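Korstead Community Help > Computers and Gadgets

Print this page | E-mail to a friend

Old Dell tower in pieces, is it worth putting back together?
Posted by gretville_gary

I bought this desktop at the Gretville hall sale for the grand sum of $60, on the theory that I'd learn something. So far I've learned that I own a small screwdriver. The case is open and I've had a good look around the processor socket and the memory slots.

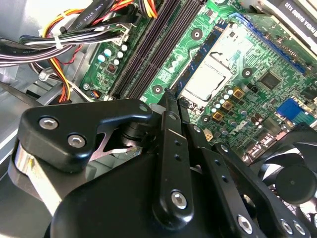 Socket with its cover on. The card up top reads NVIDIA QUADRO K420.

My neighbour says bin it. I'd like to do some word processing and maybe annoy him. What should I check before I spend more?

Share (4) | Comments (3)

monell_mum
Bin it. My cousin had one and it was slow.

solder_and_toast
Don't bin it. Start with the processor, the square silver thing in the metal frame. If the cooler is off, wipe the old grey paste away with a bit of isopropyl and put on a fresh dab the size of a pea. People use half the tube. Those people have my sympathy. 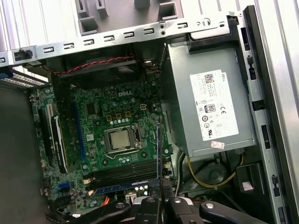
Then the cooler goes back on before you even think about the power button, and its fan lead gets plugged in. Unplug the tower at the wall while you work and touch bare metal on the case now and then.

Memory is next. Open the latches, line up the notch and press straight down until it clicks. A stick on a lean isn't in, whatever it tells you.
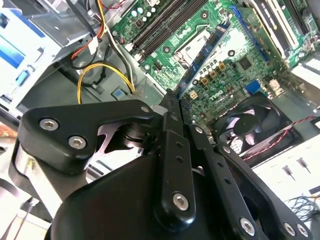
Blue memory module at an angle beside the slots.

Hayes Computers in Monell will quote you over $200 to do all this, and they'll sigh at you for free.

Was this page helpful? 80 people said yes
Viewed 1,227 times

Related
Printer only prints in pink
Where to recycle monitors in Korstead
Is my power supply meant to hum?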